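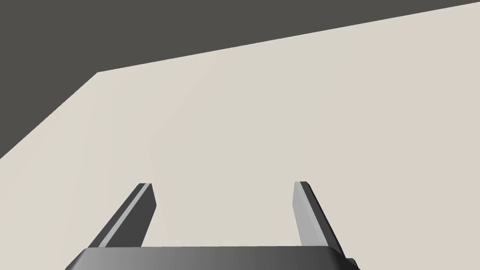
最后修改：四月，晚上十一点多

拖了好久的一篇，总算在泡第二杯茶的时候写完了。上回说要讲讲我们在Zillwood这个仿真环境里折腾的抓取策略，结果留言里好几位朋友来催（谢谢你们还记得！），那就从手腕相机这件事说起吧。

我们的策略只看一路画面，就是装在夹爪后面的那个视角：两根手指从下面伸进来，剩下的就是桌面。训练的时候桌上总有东西，方块啦、杯子啦，所以很长一段时间里我压根没想过，桌上什么都没有的时候它会怎么办。后来Marisol Palacios在组会上随口问了一句：“那它要是看见一张空桌子呢？”我当时还挺有把握，说应该会停着不动吧。回去一试，脸就红了。它会很认真地往下探，合上手指，抬起来，再张开，再探一次，像我外婆在包里找老花镜似的，找得特别执着。

于是就有了这个小实验。做法说起来很朴素：原来的训练集是2,000条仿真演示，每一条都以抓到东西结尾。我另外录了200条空桌子的，夹爪张着，手指悬在桌面上方，相机的角度随机换一换，有时候能看到桌角和后面深色的背景，有时候满眼都是米色的桌面。这些片段里的动作标签也简单，就是保持张开，慢慢退回起始位置。录的时候真是无聊极了，我一边录一边听完了一整套评书。

混进去重新训练以后，我用751个没见过的起始画面做测试，都是空桌子。原来的策略几乎每次都要去抓空气，新的策略绝大多数时候会老老实实退回去。剩下那些没退的，我一条一条翻出来看，发现多半是桌子边缘正好斜着穿过两指之间，浅色和深色的交界特别利落，大概被它当成了什么东西的边。这只是我的猜测，还没有认真验证过，写在这里先立个旗子。

有朋友会问，加了这些空桌子，正常抓取会不会变胆小？我也担心过这个。第一版确实有点，碰到和桌面颜色接近的浅色小方块，它会犹豫一下然后走掉，看得我在屏幕前面直喊“回来回来”。后来把空桌子片段的采样权重调低了一档，这个毛病就轻多了，没有完全好，但已经不影响我睡觉了。

还有一点小心得想啰嗦两句。我们这个仿真的渲染非常干净，桌面没有纹理，夹爪在桌上连影子都没有。我以前觉得这样省事，现在倒觉得是个隐患，没有影子，单凭一路画面其实很难判断手指离桌面还有多远。策略之所以能做对，很可能是靠着关节读数在撑。所以下一步我打算把影子打开，再给桌面换几种木纹和布纹，看看结果会不会变。Marisol说我应该先做这个再写博客，她说得对，可是我忍不住嘛。

代码还乱着，等我把注释里的牢骚删干净了再放出来。要是你也在做手腕视角的东西，欢迎留言告诉我，你们的夹爪看见空桌子的时候都在干什么，我是真的好奇！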